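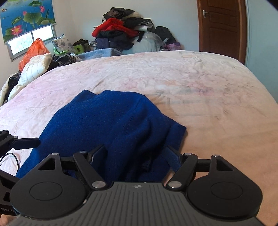
Robot Learning from Demonstration
Handout 2: Two-Handed Demonstrations with Cloth
Course instructor: Sidra Kakakhel
Laboratory instructor: Folke Amundsen
Revised 2025-08-22

Purpose of this handout

This handout accompanies the second laboratory session. Students should read it before the session and bring a copy with them. It covers the recording of demonstrations with hand-held grippers, the handling of garments, and the rules for keeping or rejecting a recording. Remote control of the laboratory arm is treated in Handout 3 and is mentioned here only for comparison.

1. Two ways of showing a task

In remote control, the operator moves a leader device and the robot follows. The recorded joint positions belong to the robot that will later perform the task, and the operator learns quickly which motions the arm cannot make. The operator also works slowly, and has a poor sense of how hard the fingers are pressing.

With a hand-held gripper, the operator carries the fingers directly to the object. No arm is present during recording. A camera mounted on the tool supplies the view, and the path of the tool is recovered afterward. Demonstrations can be made wherever the task is normally done, including bedrooms and kitchens. The cost appears later, when a path that was easy for a person must be fitted to an arm with a shorter reach. Students will meet this problem in the written assignment.

2. Why cloth is difficult

A rigid block has one position and one orientation. A sweater has no such short description. It may be spread flat, doubled over at the sleeve, or gathered under its own weight, and each grasp changes the shape for the next one. A policy trained on neat starting positions alone will usually fail on the first wrinkle. For this reason the starting layout must be varied between recordings, within the limits given in Section 4.

3. Dividing the work between two grippers

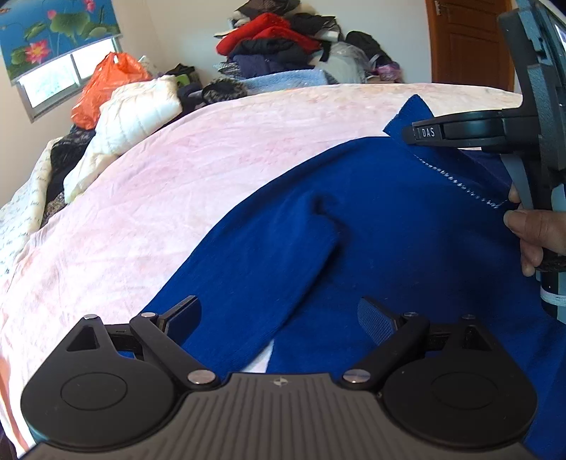 Cooperation between the two tools should be settled before recording begins. In most folding tasks one gripper steadies the cloth while the other approaches the part to be moved. With the blue knitted garment, one finger rests on the fabric just below the tip of the collar, and the other gripper is held with its jaws wide apart over the garment, with a sleeve lying folded down toward its left jaw. Students should note which view they are studying, as each tool carries its own camera and the supporting gripper may be only partly visible in the other's recording.

The supporting gripper should press no harder than is needed to keep the fabric from sliding. Fingers should close on an edge or a fold where possible. A grasp taken through the middle of a knit tends to pick up the layer underneath, and on a bed it may pick up the sheet.

4. Procedure

Spread the garment on the work surface. Small wrinkles may be left in place.
Change the angle of the garment, or the position of one sleeve, from the previous recording.
Hold both grippers open and still before the first motion.
Move at a steady pace. Pause briefly after each grasp and each release.
Keep the fingers of the tool in view of its camera throughout.
End with both grippers open and clear of the cloth.

5. Keeping and rejecting recordings

A missed grasp followed by a clean second attempt should be kept and marked "recovery." A recording in which a bare hand moves the cloth should be rejected. The Clemine practice set contains 1737 recordings, of which 1312 were kept under these rules. Each group will review 400 of the kept recordings. Disagreements on labeling should be referred to Mawuli Agbeko.

Written assignment

Choose one kept recording and identify each grasp and release. State which gripper was supporting the cloth at each point, and describe one motion that the laboratory arm might be unable to repeat. Submit the work to Folke Amundsen before the next laboratory session.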